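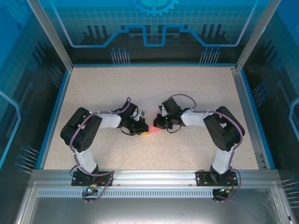 3.2 Floor panels and lighting

Surface finish was treated as a variable in its own right, as earlier trials at Dandport had shown that glare from a bare work surface shifts the apparent edge of small parts. Four finishes were compared under the same overhead lamps: matte white, mid-gray, black and speckled beige. The beige panel (Figure 2) has a fine speckle that gives local texture without large marks that could be confused with a part. With the surface clear, the reddish light between the two grippers spreads over the panel as a triangular patch, and a patch of this kind was used to judge how each finish scatters a colored source at low height.

Each panel was photographed 200 times before use and again after 19 days of handling. Wear was scored by two readers (Mkhize and Ngata) on the five-point scale of Lennox (2014). Disagreements of more than one point were settled by a third reader. Panels were wiped with a dry cloth between sessions, and no solvent was applied.

The black finish showed dust and fine scratches early and was withdrawn in February. Matte white gave the highest contrast for dark parts but saturated near the lamp side. Of the 279 part placements retained for analysis, those on speckled beige had the lowest edge error, although the margin over mid-gray was small. Results by part size are given in Section 4.

Figure 2. Speckled beige floor panel installed in the enclosed cell, with no parts placed.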